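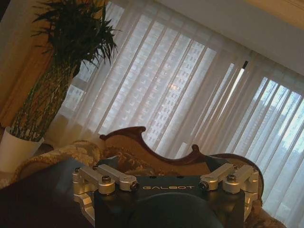 Rallis Home Arm Service, notes after one rental term, updated September

Rental runs 30 days and includes one setup visit. The arm picks up, carries and sets down light household items, and it does no wiping or scrubbing. These tips cover getting a room ready and what to expect from the gripper.

**Before a run**

- Tie back loose drapes and move trailing leaves out of the travel path.
- Leave 17 inches between the arm and carved or upholstered furniture. The default margin in the Letuvach app is smaller and should be changed by hand.
- Check the screws on the finger linkages. Snug is enough.
- Sheer curtains pass a lot of light. If the app reports low contrast, run after 4 p.m. or close a second layer. 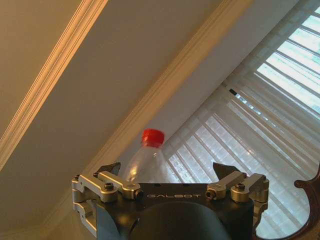
### Bottles and Other Clear Items

Clear plastic is the hardest material for the app to locate against a bright window. A colored cap gives it a fixed point to work from, so leave caps on. Approach with the fingers open and centered on the bottle, then close at force level 5. Higher settings dent thin plastic.

Keep bottles upright and spaced a hand's width apart. Wipe the fingertips with a damp cloth after handling anything greasy.

### Cost and Wear

Rallis rates the finger pads at 2,000 grips. Replacements ship in pairs. The pads on our rental were still usable at return, with slight rounding at the tips.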